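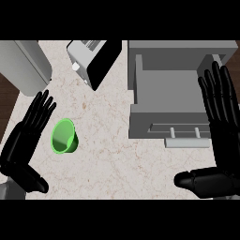
**Kurkcombe butter** is a cultured, salted farmhouse butter made from the milk of a single herd at Kurkcombe, a mixed farm of 118 hectares. It is made in small batches in a barrel churn and worked by hand on a cold surface. Marble is the usual choice for the last stage, because it warms slowly under the hands. An off-white stone with thin tan and light brown veins is as serviceable as a plain one, although fine cracks in any slab must be sealed before it is used for food. The butter is sold in 200-gram blocks wrapped in parchment.

## Herd and pasture

The herd numbers 60 cows in milk, mostly Jersey and Jersey crosses. Replacements are bred on the farm. Calving is split between early spring and fall so that cream is available through the year, though output drops in December, when many of the spring-calving cows are drying off.

The grazing is a mix of permanent pasture on the heavier ground and ryegrass and white clover leys on the lighter fields. Each ley stays down for several seasons before it is plowed for barley or oats. Straw from the cereal crop is used as bedding, and the manure is returned to the arable land. Kale is strip-grazed in winter, but not by cows in milk, as it can taint the cream.

Color varies with the season. Summer butter is a deep yellow from the carotene in fresh grass. Winter butter, made when the cows are on hay and silage, is paler and firmer. No coloring is added in either case.

## Production

### Separation and ripening

Milk is separated on the day of milking while it is still warm. The cream is pasteurized, cooled, and mixed with a live culture, then held until it has thickened and taken on a mild acid taste. Skim milk goes to the farm's pigs.

Ripening is judged by acidity, with taste as a check. Cream that is under-ripened gives a flat butter and is slow to churn. Over-ripened cream churns quickly but leaves more fat in the buttermilk, and the butter keeps poorly.

### Churning

The ripened cream is chilled to 9 °C before it enters the churn. Slightly higher temperatures are used in winter, when the fat is harder. The churn in use is an Aaltonen end-over-end barrel fitted with an electric drive. It is filled to less than half its volume, as the cream must be free to fall from one end to the other.

Churning stops when the fat has gathered into grains the size of wheat. The buttermilk is drained through a sieve, and the grains are rinsed in cold water until the water runs clear. Larger grains trap buttermilk and are harder to wash.

### Working and salting

Working presses out free water and spreads the salt. Dry fine salt is sprinkled over the grains, and the mass is folded and pressed with ribbed wooden paddles. The paddles are scalded and then soaked in cold water, or the butter will stick to them. Too little working leaves wet streaks and uneven color. Too much gives a greasy texture that does not recover on chilling.

## History

Butter was made at Kurkcombe for household use and local sale for as long as cows were kept there, but regular production ended when bulk milk collection reached the district. It was restarted by Svend Ásgeirsdóttir, who took over the tenancy after working as a herd manager. The first batches were sold unsalted and uncultured. The present method was adopted on the advice of Béla Szabó, a dairy instructor, whose notes on cream ripening are still used in the farm dairy.

A Nultex plate cooler was added later – before this, churning in summer had been limited to the early morning. Plans to install a continuous butter maker were dropped, as the smallest suitable model needed more cream than the herd could supply.

## Keeping quality

Unopened blocks keep for several weeks under refrigeration. Flavor is fullest after a few days, once the salt has dissolved completely. The butter freezes well if the wrapping is tight, and surplus from the spring flush is stored this way for sale in winter.

## See also

- Barrel churn
- Buttermilk
- Ley farming
- Wilatent cheese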